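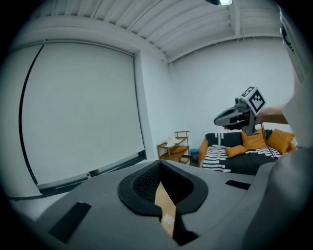 Folding the living room, one blanket at a time

24 Oct 2026

If you have ever tried to explain to a child how to fold a blanket, you know that the words run out pretty quickly and you end up just doing it in front of them until they get the idea. That is more or less the thinking behind a method called Stototero, which a small team at Barnus has been working on since last winter, and which now has its first proper set of results.

Stototero teaches a robot arm to do household jobs from recordings made by people holding grippers in their own hands. There is no arm in the room while the recording is going on. A person simply takes hold of the tool, walks up to the sofa or the shelf, and does the chore the way they would on any other day, while a camera on the gripper takes in the view. Printed markers on a cube help the software work out where a gripper is and how it is turned, and those movements are what the robot later learns from.

Plenty of groups work this way by now, and Tumelo Nkosi, who leads the project, is the first to say so. What her team wanted to know was what to do with the untidy parts of a recording. People hesitate. They pick up a corner, change their minds, let it go and pick it up again from the other side, and most of that used to be trimmed away before training ever began.

"We were throwing out the bits where somebody fixed a mistake, and then wondering why our robot had no idea how to fix a mistake," Nkosi said. "I felt a little silly when I saw it written down like that."

So for this round the team left the fumbles in. A short program, which everyone in the group calls Min, goes through each recording and marks the stretches where the person is recovering from something - a slipped corner, say, or a cushion that has tipped over - and the training gives those stretches a bit of extra weight. The people doing the recording were told not to start over when something went wrong, which Nkosi says took some of them quite a while to get comfortable with.

The group collected 805 recordings in August from 13 people, all of them handling soft things like blankets, pillows and towels. Two versions of the robot's training were then compared, one with the recoveries trimmed out in the old manner and one with everything kept. Each version got 95 tries at straightening a blanket and putting the cushions back in place. The version that kept the fumbles finished the job more often, and the difference was clearest when the blanket had been left bunched up at the start. On neatly laid blankets the two did much the same, and the trimmed version was a little quicker.

There are still things it doesn't do well. Fringed throws give it a lot of trouble, and so does anything very thin, where the gripper tends to take hold of two layers and carry on quite happily as if it had one. Min also misses some recoveries altogether, mostly the slow ones, and a member of the team still has to sit down and check its marks by hand.

The next set of recordings will be made in Grotine, where the group has the use of 2 furnished apartments through the winter. Nkosi is hoping to move on to bed linens there, fitted sheets included - "I can't fold one myself, so we'll have to find somebody who can" - and the team plans to share the marked recordings with other labs once the checking is done.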